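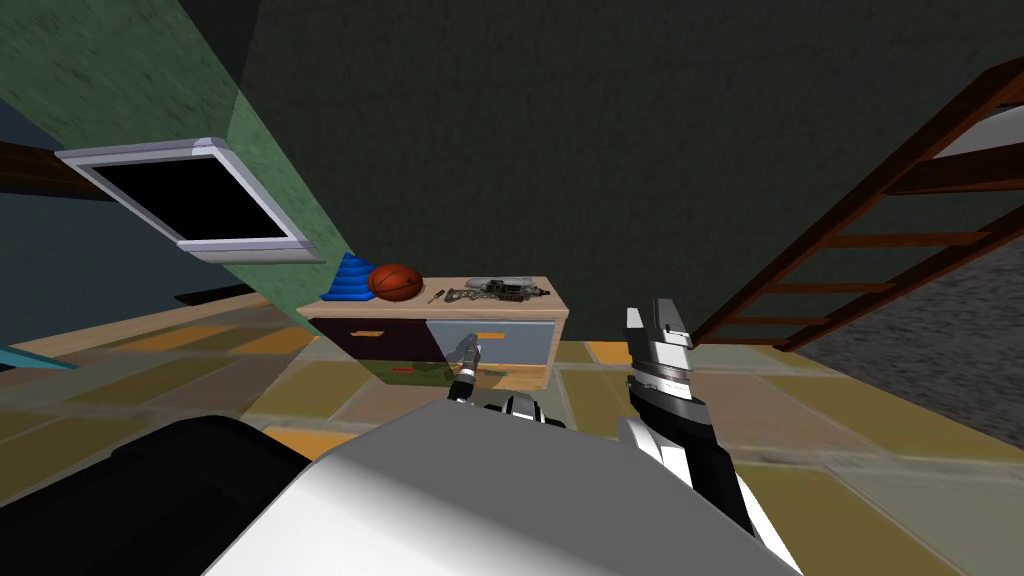
Slide 1. Wait for the people still getting coffee. Say hello, say Takby — it's a shared workshop, we have a sink now.

The job: open a drawer. Two arms, one cabinet, orange handles. I budgeted 2 evenings in April.

Slide 2. Why simulate first. Version one ran on the real bench and pulled the handle off. Calvo, our sim setup, has survived 2,000 tries and I've bought no new screws.

Slide 3. Clutter. Basketball, screwdriver, power tool on top. The planner loves the basketball. Pause here, someone usually asks about grip force. Answer: too much.

Slide 4. Costs. Skip if past 10 minutes.

Slide 5. Still broken: left wrist, my schedule. Demo, then questions.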